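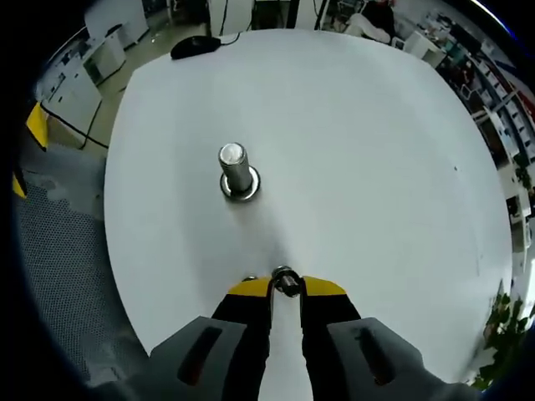
Metal peg and base washer on a round white table

How to Start a Walking Log With Your Teen

Yayra Kyei

I love this one, and it takes maybe two minutes a night! You need a notebook, a pen and any step counter (a phone is fine).

First, pick a start day. We like Sunday - everyone's home, and nobody has practice.

Next, walk your normal week and change nothing. Write down each day's steps before bed. My son's lowest day was 2,581, and he was so surprised he went back out with the dog!

In week two, add one 45-minute walk on 3 days. Let your teen choose the route and the music. Ours goes past the school and up Roseck Hill, then home through the park.

Write one line after each walk about how it felt. "Legs tired, good talk" is plenty. Leave weight and calories out of the notebook completely.

If a day gets missed, leave the line blank and carry on with the next one. We've filled over 382 lines now, with a big gap in February when we all had colds.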